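Mestport Cell Users' Meeting – Minutes, January

Item 1. Finger pads

The Dirnar pads have now done 326 cycles on the two-arm cell. The supplier's sheet says to change them at 500. Malhotra's view, given by letter and read out, is that we may safely go to the full 500. The meeting was not persuaded. The figure comes from a test on steel blanks, and our work is on small plastic pieces and paper bags, where a pad that has lost its grip shows itself much sooner. It was asked whether anyone at Malhotra had tried the pads on a paper bag. No answer was to hand.

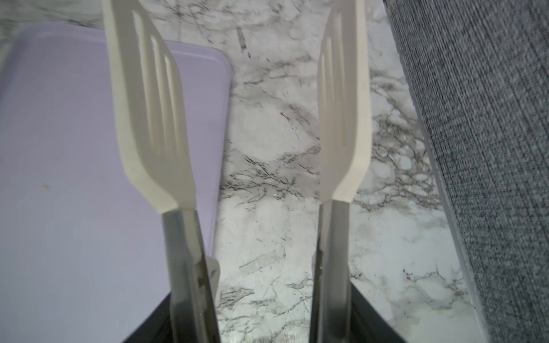

Minutes taken by Noémie Perron
Mestport, January

The grooves run lengthwise on the inner face of each pad, and the ribs between them are what we rely on for grip. Agreed to check them by fingertip as well as by eye, with the arm powered down. Agreed also that the metal brackets be looked at where they meet the fingers. The maintenance sheet has a tick box for the pads and none for the brackets, and a tick box was felt to prove very little in any case.

Item 2. Kinow alignment routine

Kinow's offer is a routine that sets both arms true to the work surface in 13 minutes. The demonstration was done on a bare surface. Ours has a tray and often a bag standing on it, and the tray gets nudged. The writer asked what the routine does when the tray has moved and was told it "adapts". The meeting would like that word explained in writing before any money is spent. 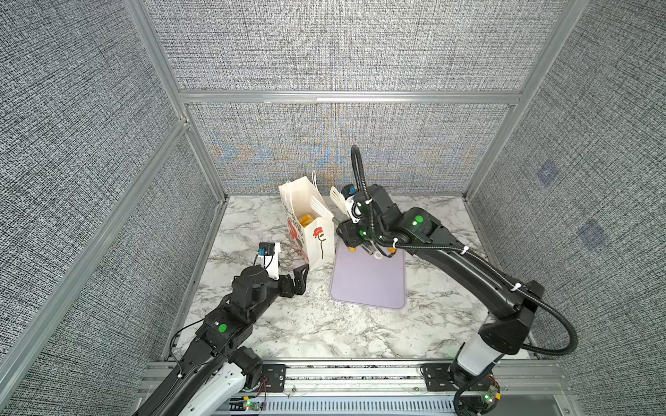
Until then we carry on by hand: tray laid flat, each gripper brought down slowly over its top edge, and the height noted in the book. It is dull work, but we know what the numbers mean. A request to drop the height check on the left arm was refused.

Item 3. Cables

The conduit on the right arm makes a tall loop above the wrist and then a wide curve down towards the base. The cable ties are to be gone over before each long run. One member held that the loop is too generous and will catch on something sooner or later; another that shortening it will only strain the wrist. Neither could point to a fault in the log. Left as it is – to be raised again if the log shows anything.

The thin wires along the front rail are to be labelled at both ends. This was also agreed last time.

Item 4. Actions

Pads: inspect now, and again well before 500. N. Perron.
Brackets: add a line to the sheet, with space for a written remark.
Kinow: ask for 2 trials on our own surface, tray in place, with us watching.
Labels: carried over.

Next meeting at the usual hour, beside the cell.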